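The Iron Test

I had two grippers to choose between and until four in the afternoon to do it, so naturally I started with the ironing.

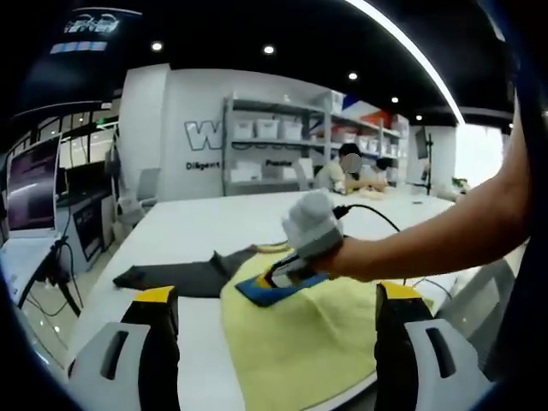

Which gripper would you trust with somebody's laundry? The one that lets go when you ask it to, and in my book that was the Urnus.

I should back up. Wellside pays me to pick hands for machines. You hold the gripper yourself, you do the chores, you write down what annoyed you, and at the end one of the two gets bolted to an arm and the other goes back in its foam. I'd been doing it since February and I still talked to them.

The Galach was the pretty one. It closed so fast it clicked, and it had 28 settings for pressure, of which I understood 2. It could pinch a single layer of cotton off the table like it was picking a hair off a coat. I loved it for almost 300 tries. Then it took hold of a shirt cuff and wouldn't give it back. I squeezed, I wiggled, I said please. The cuff stayed put.

"Firmware," said the woman from Ridgeway, who had come to watch us pick hers.

"Is that a word for stubborn?" I asked. She wrote something down.

The Urnus was slow and a little bit dumb. It missed the corner of the cloth the first time and the second time, and on the third it came up with a fat wad of fabric, which I suppose counts. But when I opened my hand, it opened too - every time, all eight hours of it. I laid out the same cloth so often I started to know its wrinkles personally.

At ten to four my boss came over and asked for a number. They always want a number. I had pages of them, and on the numbers the Galach won, easy.

"Go with the slow one," I said.

"Based on what?"

I held up the shirt, which still had the Galach hanging off its sleeve, and the thing swung there between us. He looked at it for a while. Then he went to find the foam box, and I went to find some scissors.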